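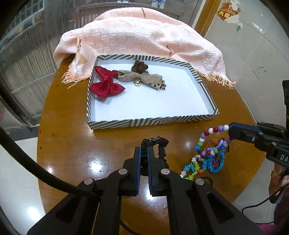
Page 2 of 20

Speaker notes: Collecting sorting demonstrations with hand-held grippers
Vumden data group, talk given 22 July 2020
Speaker: Yaryna Kobzar

Slide 1. Leave up while people sit down. Introduce the task in one line: small accessories go from the table into a box, two grippers, one operator, camera on the gripper. Hair ties, bows and bead bracelets. No arm is involved at this stage. The operator's hands supply the motion and we record what the gripper sees.

Point at the left of the box first. The red satin bow and the beige one are touching. Contact between items in the box is allowed and we do not correct it. The right and front of the box are mostly clear, so there is space for what the jaws are holding.

Then the jaws. The black hair tie makes a crooked loop above the tips and hangs down behind the right jaw. Same class of object as the scrunchie in the box, very different outline. Say this slowly. It is the main reason we stopped labelling by shape.

Second gripper, right edge: holding a bracelet of round beads at the pile. Grasp point is on the strand and the rest hangs off it in a curve. Mention that a bead strand can be held at any point and the policy has to learn that all of them are acceptable, whereas a bow has a centre and two loops and operators differ on which to take. Clotilde Vidal's grasp notes cover this - handout, back page.

Slide 2. Totals. 2,468 episodes recorded, 2,000 kept. Reasons for rejection, in order of size: tracking lost, gripper width not logged, episode stopped early, wrong item list. Do not read out the per-site table. If asked, the Zasudine site had the most tracking loss and it was a firmware fault, fixed in the second batch.

Slide 3. Surfaces. Go back to slide 1 if the projector allows. Varnished table, strong glare to the left of the jaws. We keep these. Serena Pace trained one model with glare episodes removed and it was worse on polished tables and no better on matt ones. The striped sides of the box are useful for checking pose drift by eye, nothing more. They are not markers and the tracker does not read them.

Slide 4. Instructions to operators. Three rules only:
Pick from the top of the pile.
Open the jaws fully before the next approach.
If an item drops, carry on and pick it up again.
Expect a question on the third. Dropped items are recovery data. Episodes with one drop are kept, episodes with more go to Hye-jin Shin for review.

Slide 5. Two-handed timing. Both streams share a clock. Tapsell format stores them as separate files, so check the offset before merging. Patel loader does it on import, older versions do not.

Slide 6. Open points. Thin elastics are still under-represented. Tangled beads need their own success measure - Lorraine Donnelly has a draft. Next collection starts in September.

Questions. Keep slide 1 up.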